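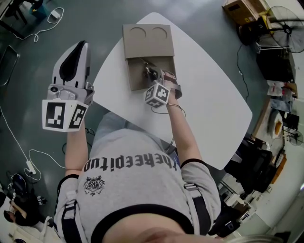
How often do the hand-held grippers need looking after?

Every 30 working hours for the pads and fingers, and once a day for the marker cubes. That was the first thing I asked at Skeseck, and the figure is written on a card taped inside the door of the tool cupboard.

Visit to Skeseck, Prallarberg, 1/3/18

I went with Dwight Bergeron from our maintenance section at Campbell. We have a picking cell on order and wanted to see how another site keeps its teaching tools in working order. The building is on two floors, with the work going on downstairs. Cecilia Amoah met us at the door and handed us over to Ayanda Visser, who runs the upkeep of the station.

The arrangement is simple enough. A person wears a harness and works at a small white table with a gripper in each hand. The grippers carry cubes with black and white square patterns, and the system works out the position of the hand from those. The recorded movements are used later to teach the arm in the cell. If a cube has shifted on its mount, everything recorded after that is off by the same amount, and it may be days before anyone notices. Ayanda said they lost 191 recordings that way in February. A screw had worked loose on the handle end.

Since then each cube is checked in a jig before the first session. The jig is an aluminium block with a square pocket. The gripper goes in and is either flush or it isn't. If not, the cube comes off, the faces are wiped with a dry cloth, and it goes back on with a fresh screw. Solvent is not allowed near the patterns. They tried it and the black went grey.

Cables take up more of her time than anything else. They go at the connector first, where the lead leaves the tool, and she now replaces them all together every 18 weeks. The old ones are cut in half so they can't find their way back into the drawer. Dwight liked this and wrote it down.

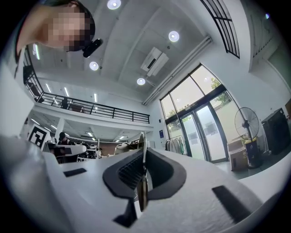 Pads are the other regular job. The rubber hardens and begins to slip on metal parts, which upsets the force readings. Ayanda takes a pad off with a plastic wedge, cleans the seat, and presses a new one in by hand. She let me do one. It took me three goes to get the corners down, and she had it back off again to look underneath. After a pad change the gripper is opened and closed 30 times with nothing in it before it goes back into use.

Spares come from Cloltasico. Fingers arrive within the week but housings are slow, so two are kept on the shelf. Nathalie Bouchard does the ordering and would like the shelf to be bigger.

We asked about the arm itself and got a shorter answer. It is greased to the maker's schedule, and the wrist cover is taken off monthly to look at the wiring. Most faults blamed on the arm have been traced back to the hand tools.

Points to take up at Campbell:

A jig for the cubes, made in our own shop. Dwight has the sizes.
A log sheet for each gripper, kept with the gripper.
Ask Estela Saavedra if the new cell can have its own cupboard.

Lunch was provided. Parking is at the back, and the gate code changes weekly, so ring first.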